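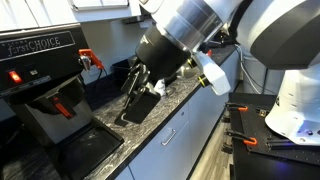

# El kit de cata Grernow, después de muchas mañanas con él

Llevo media vida tomando café y hasta este invierno no sabía explicar por qué uno me gustaba y otro no. Decía «está fuerte» o «está rico» y ahí se me acababa el vocabulario. En enero me regalé el kit de cata en casa de Grernow, que vi en el escaparate de una tienda de Brotov mientras esperaba el autobús, y desde entonces doy la lata con él a todo el que se sienta en mi cocina. Así que lo escribo de una vez y así puedo mandar el enlace (mi hermana lo agradecerá).

Pagué 1113 coronas. Barato no es, ya lo digo. Tampoco me arrepiento.

## Qué trae la caja

- 25 sobres de café en grano, numerados, de 15 gramos cada uno
- 2 cucharas de cata, hondas y bastante pesadas
- una rueda de sabores plegable, impresa en cartulina gruesa
- un cuaderno con fichas para rellenar
- un sobre cerrado con las respuestas, es decir, el origen, la variedad y el proceso de cada número

El tueste lo hace Šimko, un tostador pequeño que yo no conocía y del que ahora compro bolsas enteras. Los granos llegaron con la fecha de tueste sellada a mano en cada sobre, detalle que me ganó antes de abrir el primero.

No incluye molinillo ni balanza. La balanza me parece casi imprescindible, porque las recetas del cuaderno van todas por peso. Yo tiré de la que uso para el pan y sin problema.

## Cómo funciona

La idea es probar los cafés de dos en dos, a ciegas, y apuntar lo que notas antes de mirar el sobre de las respuestas. Cada pareja está elegida para que se vea una diferencia: el mismo país con dos procesos distintos, la misma finca con dos tuestes, un café de altura junto a uno que no lo es. El cuaderno propone un orden y al principio conviene respetarlo. Las primeras parejas son descaradas, hasta mi vecino Bořivoj Vlček, que le echa tres azucarillos a todo, dijo a la primera «este sabe a fruta y este a pan tostado». ¡Y tenía razón!

Luego se complica. A mitad del kit hay una pareja de lavados que me tuvo una mañana entera de cuchara en cuchara, con el café ya templado, jurando que eran el mismo. Lo curioso es que al enfriarse se separaron muchísimo: uno se volvió dulce, casi de caramelo, y el otro se quedó con una acidez de manzana verde. Desde entonces dejo siempre un fondo en la taza y vuelvo a probarlo al rato. Solo por esa costumbre nueva ya doy la compra por buena.

## Lo que más me ha gustado

El cuaderno, sin duda. Está escrito por Anežka Jelínek, que por lo que cuenta en la introducción empezó sirviendo mesas, y se le nota que ha tenido que explicar estas cosas a gente con prisa. Nada de «notas de bergamota confitada» en la primera página. Empieza por preguntas normales: ¿te seca la boca?, ¿te deja sabor al tragar o desaparece?, ¿te recuerda a algo que hayas comido esta semana? Las fichas tienen espacio de sobra para escribir tonterías, y las mías están llenas de ellas («caja de lápices», «la piel de la pera, no la pera»). Releerlas es divertidísimo.

También me encanta que la rueda de sabores esté por las dos caras: una sencilla, con cuatro familias grandes, y otra detallada para cuando te vienes arriba. Yo sigo en la sencilla casi siempre y tan contenta.

Y las cucharas. Parece una bobada, pero una cuchara honda y con peso cambia mucho el sorbo. Ahora las uso para la sopa.

## Lo que mejoraría

La tapa del estuche cierra regular. La mía se abrió dentro de la mochila y estuve recogiendo sobres por el suelo del tranvía, muy digna.

Los sobres no se pueden volver a cerrar. Con 15 gramos sale una taza generosa o dos pequeñas para catar, de modo que normalmente se gasta todo de una vez, pero si catas sola sobra grano y hay que buscarle un tarro.

Y me habría gustado algún descafeinado. En casa somos dos, y uno de los dos no puede tomar cafeína después de comer. Se ha pasado medio kit mirando.

## Comparado con el de Sadby

Una amiga tiene el de Sadby, que es más barato, y nos lo cambiamos una temporada. Trae el café ya molido, comodísimo si no tienes molinillo, y la caja es más bonita. Pero las respuestas vienen impresas en el propio sobre, por detrás, y me resulta imposible no leerlas. En cuanto lees «chocolate» todo te sabe a chocolate. Para regalar a alguien que solo quiere curiosear, el de Sadby cumple de sobra. Para aprender de verdad me quedo con Grernow, y con mucha diferencia.
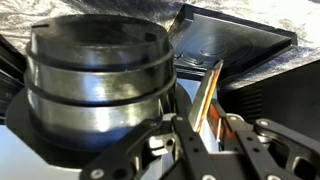

**¿Hace falta una cafetera especial para usar el kit?**

Basta con unas tazas iguales y agua recién hervida. El método del cuaderno consiste en echar el agua directamente sobre el café molido, esperar cuatro minutos, romper la costra con la cuchara y retirar la espuma. Si prefieres filtro, al final hay una página con las proporciones, y para las últimas parejas yo lo he hecho así porque me apetecía una taza más limpia.

## ¿Lo volvería a comprar?

Ya lo tengo encargado, esta vez para el cumpleaños de mi padre, que es de café torrefacto y opiniones firmes. Le he quitado el sobre de las respuestas y lo guardo yo, en el cajón de los trapos. Si alguno de los dos distingue por fin la pareja de lavados en caliente, lo apunto en los comentarios.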